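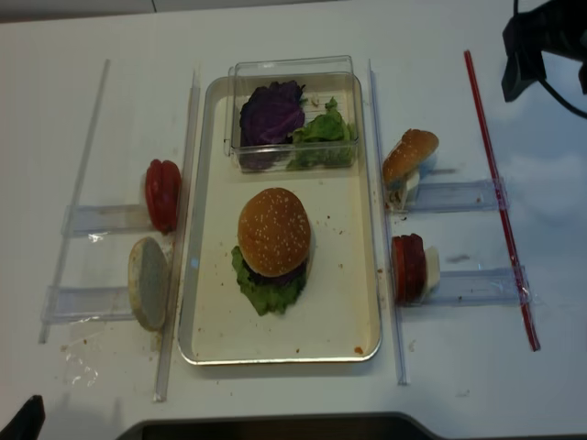

Prillard Joint Chews for Dogs, 300 g

Manufacturer: Ornstead
Item no.: 3718
Form: soft chew, 5 g each
Pack: resealable tub, 60 chews
Availability: in stock

Complementary feed for adult dogs. Suitable for large breeds, working dogs and older animals with reduced mobility. Not for puppies under five months.

Composition: dried poultry liver, potato flakes, glycerin, green-lipped mussel powder, brewer's yeast, sunflower oil.

Additives per kg: vitamin E 2000 mg. No added sugar or artificial color.

Daily amount
Up to 10 kg: half a chew
10 to 25 kg: one chew
Over 25 kg: two chews

Give with food or by hand. Feed daily for six weeks, then halve the amount. Fresh water should be available at all times. Do not combine with other vitamin E supplements unless a veterinarian has advised it.

Storage: dry, below 77 °F, lid closed. Use within eight weeks of opening. The chews darken slightly with age – this does not affect quality.

The recipe changed in January: wheat flour was replaced with potato flakes. Tubs with the old recipe carry a gray lid and are no longer sold.

Also from this manufacturer: Cirillo Salmon Oil, Clotel Dental Powder

Product questions: Matilde Quintela, feed and supplements desk
Page updated October 2025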